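Home Forums Ask Tags Search Log in

Simulated robot won't let go of the door handle, and the camera view is tilted

I'm running a kitchen sim in Sterkico with a two-arm robot and I've been stuck for 3 evenings now. The job is simple: open the door, let go, back off. It opens the door fine, but then the right gripper stays shut on the handle forever and the base starts creeping. The log just says "release timeout" over and over. I let it go for 1,000 steps once and it never opened!

Also my wrist view looks like the whole kitchen fell over, with the planks way up the left side and the window leaning:

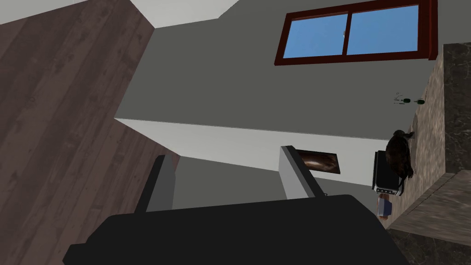 Render: Sterkico viewer, posted by the asker

The fingers are open in that one, so I know the gripper model itself isn't frozen. Is the tilt part of the same bug or do I have two problems? (Please say one.)

3 replies

Nicanor Maldonado
Two problems, sorry! The tilt is probably harmless. A wrist camera rolls with the wrist, so walls go sideways any time the hand turns. Check the mount rotation if your other camera leans as well.

The stuck release I've had myself, on the Kabbaj door set. My release check waited for contact force to hit exactly zero, and with the arm still pulling on the handle it never did. Make the arm go slack first, wait 10 steps, then open. And put a force limit on that arm before you try anything on hardware, please. I bent a real handle learning this one. Can you post a view from the body camera while it's holding on?

Asker
OK, tried it. With the wait at 10 it lets go sometimes, with 20 it has let go every time so far, yay. You wanted the body camera, so:
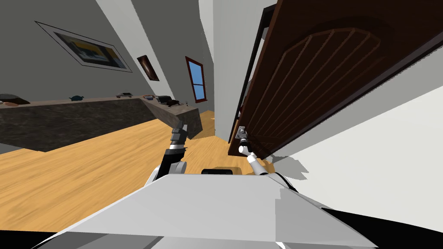
Page last changed: November, 4:10 pm

White gripper on the silver handle, door open, black hand over by the corner of the counter. And yes, this one leans too, ugh. I'll look at the mount.

Uris
just reinstall, worked for me on Civex

Nicanor Maldonado
Reinstalling won't touch your release check. If the body camera leans as well, print the base roll while the arm is pulling. If that reads level, it's the mount.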